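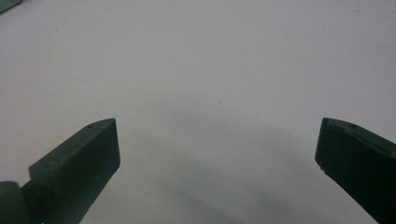
Higinio Rosales wrote to me after my last post to say that if I wanted to learn to like walking in the rain, I should stop waiting for the rain to be over before I put my shoes on. He has a point, and I've been chewing on it all week.

I moved to Lerkwood thinking of myself as a walker. I had the boots and a big map of the river trail pinned up in the hall, and I told everyone I'd be out every morning before breakfast. Then September arrived and it drizzled for 14 days straight, and I sat in the kitchen eating toast and looking at the boots.

So on 28th September I went out in it. I took the loop past the old Zostham mill - the short one, 3,000 steps if you don't stop to talk to the ducks (I stopped to talk to the ducks) - and I came home with wet socks and the best appetite I've had in months. My sister asked on the phone whether I'd lost my mind, and then she asked whether the blackberries by the footbridge were still any good. They are, mostly, if you reach for the high ones.

I've gone out five times since then. My hat is useless and my coat is only a little better, so if any of you have a favorite brand that holds up in a real downpour, please tell me, because I've read so many reviews now that they all sound the same! I'm also trying to find out whether the gate at the far end of the trail gets locked in winter. The sign has been faded for as long as I've lived here, and the man at the bakery thinks yes but his wife thinks no.

Next week I want to try the hill.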